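Haldane to open community cookery school in Furnedbridge this June

Sixty free places on offer in first term as kitchenware supplier moves into former bus depot

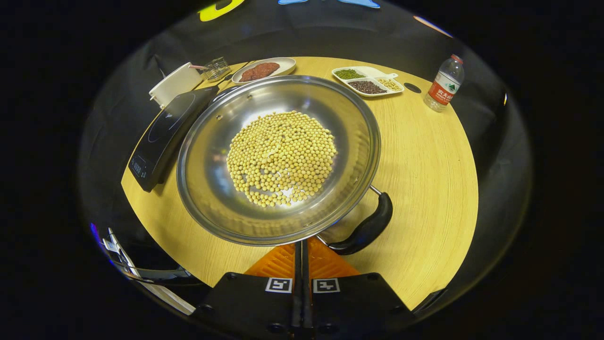 New teaching kitchen for the town

Kitchenware supplier Haldane will open a cookery school in the old Brurnel bus depot in Furnedbridge this June. The school will run evening and weekend classes in everyday home cooking, with a focus on beans, pulses, grains and seasonal vegetables.

The first term lasts six weeks. There are 119 places in total, and 60 of them will be free to people who live in the town and receive a means-tested benefit. The remaining places will be sold at a standard rate, with a reduced price for students and pensioners.

Classes will cover soaking and cooking dried beans, making stocks and soups, stir-frying, flatbreads and planning a week of meals on a set budget. No experience is needed. All ingredients and equipment are provided, and people can take home what they cook.

Work on the building

The depot has stood unused for several years. Work to convert the ground floor began last autumn and includes a new ventilation system, step-free entry from Filtadholm Street and height-adjustable worktops at two of the teaching stations. The original brick front and the clock above the main doors have been kept.

Keir Mackay, head of the new school, said: "A lot of people have told us they would like to use dried beans and lentils more often but don't know where to start. They are cheap and they keep well. We want people to leave with a few dishes they can make on a weeknight without looking anything up."

He added: "We looked at several sites. The depot is on two bus routes and has room for us to add a second kitchen later on."

How to book

Booking opens on Wednesday at 9am, online or in person at the Haldane shop in Furnedbridge. Free places will be given out in order of application. Anyone who misses out can join a waiting list for the autumn term.

When booking by post, please quote reference 2933.

Notes to editors

Haldane sells pans, knives and small kitchen appliances to homes and caterers. Interviews with Keir Mackay and visits to the site can be arranged through the Haldane press office.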